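Search this site... Go

Stendix planner 2.0, a few weeks in
May 31, 2023

I've been running Stendix on our two-arm bed-making setup since April, and I like it way more than I expected! Cloth is miserable to plan for, and this thing handles a sheet corner as a real target.

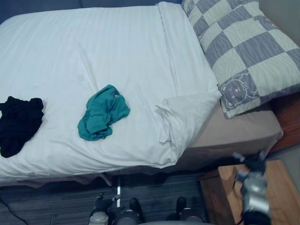
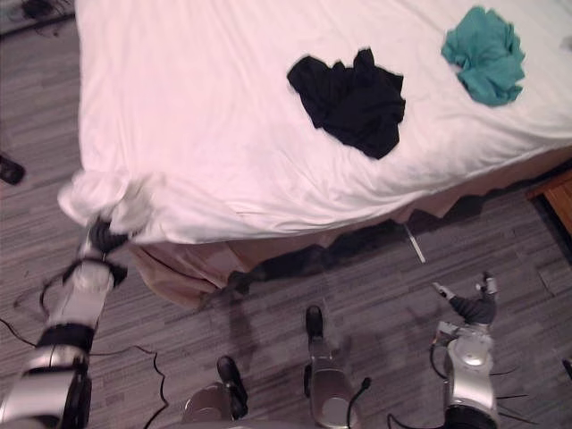

Black and teal clothes on the bed both times - my perception nightmare.

Does it need a GPU? Only for the cloth model; the arm planner is happy on a plain laptop.

Gripes: the log viewer stops at 1000 lines (why??), and the docs are thin. I'd still buy it again.

Comments

Aarti Sengar: Can you raise the log limit in the config file?

Jabari Swai: We went back to Lakton, the replanning was too slow for us.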